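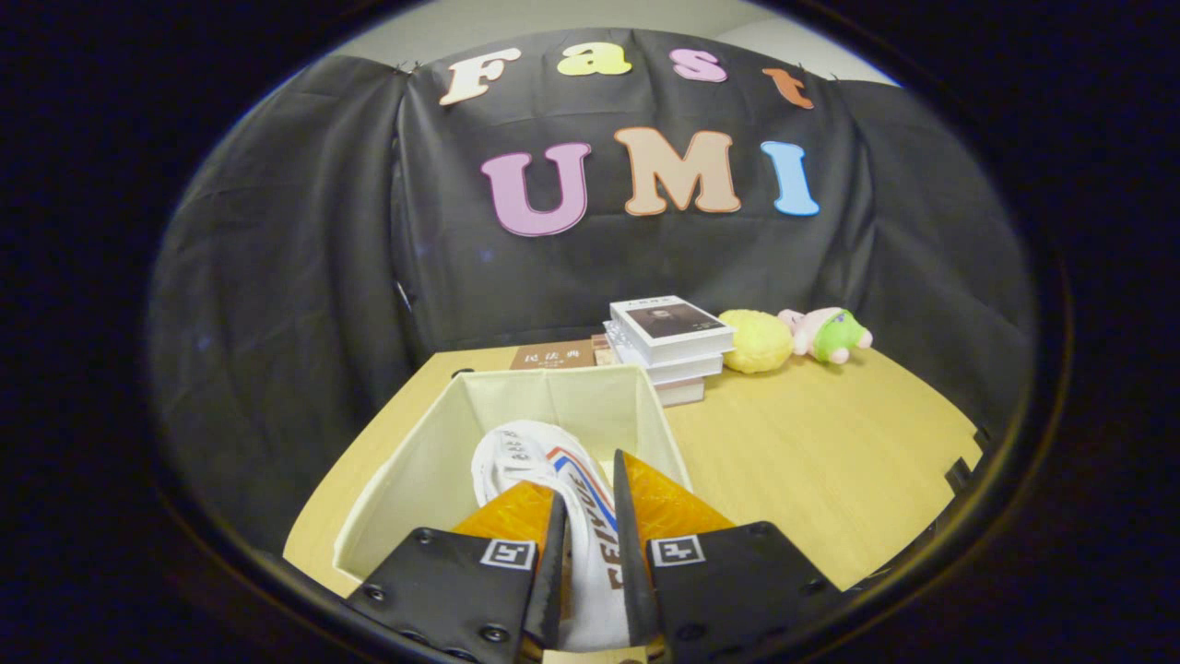 An instrument drive is a collection of used musical instruments from the public, usually run so that they can be repaired and lent to students. Also called a horn drive or a band closet drive in some places. Most are run by a school music department, a music store or a local employer, and last from a weekend to a month or so. They differ from an instrument grant, where new instruments are bought and handed over, and from a rental program, where the family pays by the month. Publicity tends to be cheap and homemade. Flyers, a note in the school bulletin, a backdrop of black cloth with cut-out letters pinned to it in soft colors, such as the two rows reading "Fast" and "UMI", hung behind a light wooden table. Larger drives may have printed banners and a radio spot.

Background

Schools have borrowed and begged instruments for as long as they have had bands. The organized drive, with a set closing date and a drop-off point, is a later thing and has no agreed starting place. Local histories often claim it for their own town. Daltmont and Plerstead both do, for example, and neither claim has been settled.

The idea rests on a simple fact. Many people play for a few years as kids and then stop, and the instrument goes in a closet. A clarinet that has sat in its case can often be made playable for much less than the price of a new one. Not always -- see Repair.

How a drive works

The usual steps are collection, sorting, repair, and lending.

Collection. Donors bring instruments to a school office, store or library branch. Staff fill out a tag with the donor's name, the maker, the serial number and anything known to be wrong. Some drives also take stands, method books, reeds in sealed boxes, and rosin. Pianos and organs are nearly always turned away. Moving costs.

Sorting. A repair tech goes through the lot and puts each piece in a group: ready, needs work, parts only. Parts-only instruments still get used, mostly for keys, screws and valve caps. Some go on the classroom wall.

Repair. By far the largest expense. Woodwinds generally need new pads and corks. Brass needs a chemical cleaning and sometimes dent work, and stuck slides and mouthpieces are common. Violins and cellos come in with open seams, fallen soundposts, and bows with no hair left. Very cheap instruments may cost more to fix than to replace, and techs will often say so at the sorting stage.

Lending. Students recieve the instrument on a signed loan form, normally for the school year. It comes back in the spring for inspection, or stays with the student over the summer if there is a camp. Terms on loss and damage vary a lot. Some schools ask for a small deposit, others carry insurance and charge nothing.

Daltmont drive

One of the better documented examples is the Daltmont drive, started by band director Janelle Aquino after the middle school's beginner band ran short of trumpets and flutes. It opened each November and took instruments at the school and at two stores. The first year brought in 67 instruments, most of them clarinets. Over the life of the drive the total came to 1355, counting bows and mouthpieces that were logged separately, so the number of whole instruments is lower.

Repairs were handled by Hanyu Shen, a woodwind specialist who had a bench in the back of a shop in Plerstead. Shen also wrote the sorting sheet later used by other schools in the area. Single page, both sides. It put condition first and brand last, the reverse of what most stores did at the time.

The drive paused for one season when the band room was being rebuilt and there was nowhere to store the cases. It resumed the next November with a shorter collection period.

Skestov model

Under the Skestov model, named for the town where it was first used, donated instruments are not owned by any one school. They belong to a shared pool and move between buildings as enrollment changes. A school with too many trombones sends them on. The pool in Skestov served six schools at its largest, with a part-time clerk to keep track of the serial numbers.

Supporters point to fewer instruments sitting idle. Critics say that shared instruments get rougher treatment and that the smaller schools wait longest. A similar pool was proposed in Salinas but with repair costs split by head count; teachers there asked for a flat share instead.

Criticism

Music teachers have raised several problems with drives in general. Supply does not match need -- plenty of clarinets and student violins, few tubas, bassoons or string basses. Repair money is often forgotten in the planning, and unrepaired instruments then pile up in a storage room. A drive can also be treated by a district as a reason to cut the regular equipment budget, and one good year is seldom repeated.

Hygiene is a lesser concern. Mouthpieces are sanitized or replaced before lending, and old reeds are thrown out.

See also

Instrument rental
Marching band
Method book
School orchestra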